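Kirsten Mikkelsen has run the repair counter at Pindgate for long enough that people leave things on her doorstep. Mostly it is clocks. When I visited in October she had a carriage clock on the kitchen windowsill with a note tucked under the handle that said only "stops at night."

"They all stop at night," she said. "That's when people notice."

She did not train as a clockmaker. She started in the office of a furniture restorer in Stallimberg, doing invoices, and moved to the bench when the man who did the clocks went back to sea. He left her a drawer of files and a notebook in handwriting she still has trouble with. She learned the rest by taking apart mantel clocks that were going to be thrown out.

"I ruined plenty," she said. "I bent things. I put a mainspring through a lampshade. You only do that one time."

The work now comes in two kinds. There are the old mechanical clocks, which she likes, and there are battery clocks from the last forty years, which she fixes when she can. A new quartz movement costs very little, and she will fit one if the customer wants it. She would prefer to clean the contacts first and see what happens.

I asked what she charges. For a full clean and service on an ordinary eight-day clock it is 180, and she quotes that over the phone before anyone makes the trip. A customer once brought in a wall clock and asked her to spend 700 on it. She told him to buy another clock.

"He was upset with me," she said. "But the case was cracked and the dial had been repainted badly. It was his aunt's. I said, keep it on the wall and don't run it. He came around to that in the end." 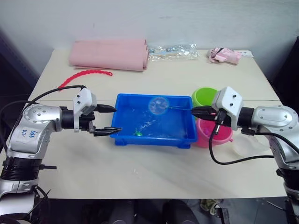

Most of her day is cleaning. Old oil turns to something like varnish, and it holds dust against the pivots until they wear. She takes the movement down completely, even when the owner says it was serviced recently, and lays the parts out in the order they came off. She pegs the pivot holes with sharpened sticks, turning each one until it comes out clean. A stick lasts a few turns before it has to be cut again.

"People think it's the gears," she said. "It's nearly always the holes. The hole goes oval, the wheel leans over, and then you've got friction where you don't want it."

When a hole is worn past saving she fits a bushing. She does this by hand and slowly, and she will not do it after supper.

Her one regular helper is Beatrice Massawe, who came in with a cuckoo clock and stayed to ask questions. Massawe does the cases now — hinges, glass, veneer — and has stronger opinions than Mikkelsen about glue.

"Hide glue," Massawe said from the other side of the room, before I had asked. "It comes apart again when you need it to. I've spent whole weeks getting the other stuff off."

The two of them disagree about polish. Mikkelsen likes brass to look like brass. Massawe would leave it brown. They settle it by asking the owner, who usually has no view.

I wanted to know whether there would be anyone to take over the counter. Mikkelsen said she had been asked that before and did not have a good answer. She gets letters from people who want to learn, and she writes back to all of them. She tells them to find a cheap clock, take it apart and put it back together until it runs for a week.

"Then write to me again," she said. "A few have. One of them sent me a recording of it striking. It struck eleven at four o'clock, but it was a nice strike."

The carriage clock was still on the windowsill when I left. She had wound it that morning and was waiting to see how it got through the night.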